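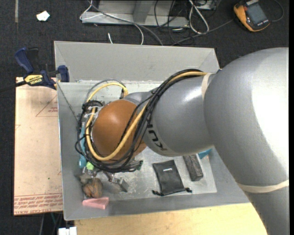 The bin used to be mine from start to finish, one respondent told us, and now I get the bits the arm can't make sense of, and I like those bits better. We heard versions of this remark in most of our interviews at the Jovside returns site, and it changed the direction of the study.

Figure 3. Mixed-item picking: the arm over a metal bin holding a black drawstring pouch and several other small objects.

4.2 From picking to sorting out

Before the cell came in, the 13 pickers on the Flesatia line spent nearly all of a shift lifting single items out of bins and placing them on a belt. The work was steady and hard on the wrists. With the arm (Figure 3) taking the first pass, the same people now spend their time on what is left over, on checking labels, and on deciding what should go to the arm in the first place. We logged 506 handovers in August, a handover being any moment when a person took over an item or a whole bin from the machine.

Soft goods made up the largest share. Pouches, cloth bags and anything with a cord came back to people far more often than boxed items did, and the pickers could tell us which ones would come back well before we had the numbers to show it. This was a delight to watch! Several had begun to set such items aside at the start of the shift, a habit that appears in none of the training notes from Grasso and that saved more than 30 minutes on a busy Thursday.

Not all of it is gain. Eight respondents missed the talk that went with working side by side, and two of these had asked to move to packing. Pay grades at the site had not been changed to match the new checking work when we left, and this came up in every group session. A similar complaint was recorded at Plonesitz, where the cell is older and the pickers have since been given a say in which stock it handles. We return to that arrangement in Section 5, as it seems to us the most promising thing we found.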